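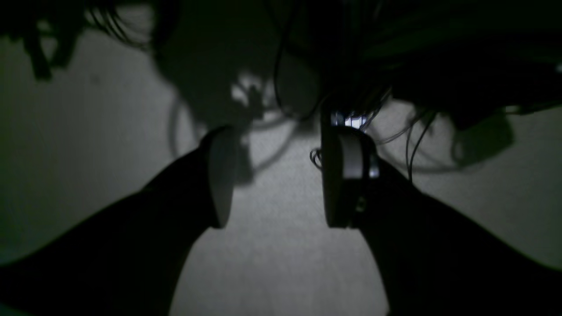 How to clean a matte gray table top without leaving marks

Matte surfaces are beautiful when they are new, but they keep every fingerprint. I have a gray work table since February, and I learned some things with it that I want to write down. My neighbor Petrică Chiriac has the same kind of top in his kitchen and he does it almost in the same way.

For every day

Take off the crumbs first with a dry soft brush. If you start with the wet cloth, the crumbs are pushed over the surface and make fine scratches, and on a matte top a scratch looks shiny.

Then wipe with a microfiber cloth, damp and well squeezed. Put one drop of dish soap in a bowl of warm water, no more. Too much soap dries as a gray film, and people think the table is worn out when it only needs rinsing.

Wipe in long straight lines, from the far side to you. After this go over it with a second cloth and plain water, and then dry with a tea towel.

For greasy spots

Hand cream and cooking oil are the worst. Lay a warm damp cloth on the spot for 3 minutes, then wipe. Repeat 2 times if necessary. Do not press hard! Pressing polishes the matte finish, and you will have a shiny circle for always.

For glue and sticker rests

Warm the place with a hair dryer on the low setting and push the glue away with an old plastic card. The last sticky part comes off with a little cooking oil on cotton, and then you treat it as a greasy spot. I removed the Mendbridge label from the corner of my table like this and the place cannot be found anymore.

What I do not use

Scouring powder, the green side of the sponge, furniture wax, window cleaner with ammonia. Also the white "magic" sponges, they are a very fine sandpaper. Assunta Serra wrote to me that she used one on a dark top and it became lighter in that place.

How to check your work

Switch off the ceiling lamp and put a small lamp low at the side of the table. In weak light from the side you see the streaks very well, much better than from above. Look once from the left and once from the right.

Under heavy tools or a sewing machine I put a piece of felt. Change it when it gets hard. Lift the things when you move them, even the small ones.

Next time I will write about the drawers, which are another story with their rails and the dust inside.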